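Home | Diary | Bench notes | Archive | Contact

Shares 52 Comments 5

Vikcombe, May

Left Skendale on the early train and was at the gate by nine. The open day was spread over three halls, and I had marked only the two-arm sorting station on my plan, so I went there first and stayed most of the morning. I have been putting off a decision on bin layout at our own site for a year and wanted to watch somebody else's for longer than a sales visit allows.

The station is simple enough to draw from memory. White table, plain wall behind, blue bin on the left, red bin in the middle, white container on the right. One arm comes in from each side. Items are jars with pale lids and a set of upright black objects, and the bins are kept close enough together that neither arm has to travel far. The step I wanted to watch was the exchange in the air, with both grippers on one jar. 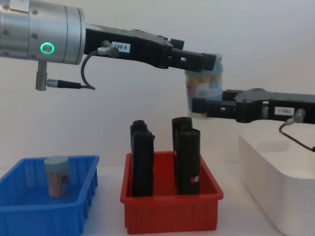
My own attempts at a two-arm hold have been poor. If both grippers close at full force, any error in position goes straight into the part, and a thin-walled part loses. The engineer on the stand told me they set one arm stiff and let the other one give. I asked for the stiffness values and was told they depend on the item, which I take to mean they are tuned by hand. I wrote down "compliance on receiving side only" and underlined it.

Cycle counts were on a sheet taped to the barrier: 1,087 picks since the station was set up in the hall. The sheet did not separate single-arm picks from exchanges, so the figure is of limited use to me. I asked whether failed grasps were included. The answer was yes, with a retry counted as a second pick. Fine, but then it should say so on the sheet.

Went out for coffee at half past ten. Nearly 70 people in the hall when I got back, and the noise made it hard to hear the talk given by the Vostell people on gripper maintenance. What I did catch: check the cable connectors every week, leave slack for the full wrist rotation, and label each gripper so that wear can be logged against the unit and not against the arm. We do the first. We do the third badly.
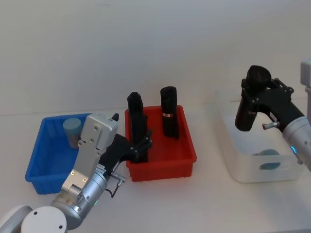 L. Lam
Maintenance technician, Skendale

The other point I noted was about running both arms at the same time over neighboring bins. Our controller treats the whole table as one shared zone, so one arm waits while the other is inside it. Splitting the zone per bin would recover a good part of that waiting time. It needs a proper check on elbow clearance first, and our mounts are closer together than theirs. I will measure when I am back.

Tall items in a shallow bin are easier to reach than I had assumed. The fingers can come in from the side without the rim getting in the way, and the approach angle can stay low. Ours are in deep bins because we had deep bins. I should price a shallower set.

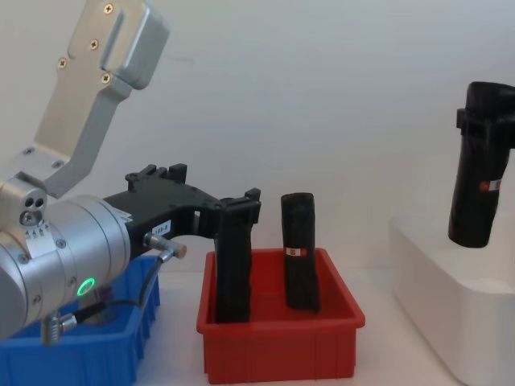 Lunch was a roll and a long line for it. In the afternoon I looked at the conveyor hall, which had nothing for us, and sat through half a session on safety scanners that repeated last year's slides. Picked up a parts list for cable clips and lost it somewhere before the station.

To do: measure mount spacing, split the zone in the test program, relabel the grippers, ask Vostell for the maintenance sheet by email. Train home was 52 minutes late.

Previous entry | Next entry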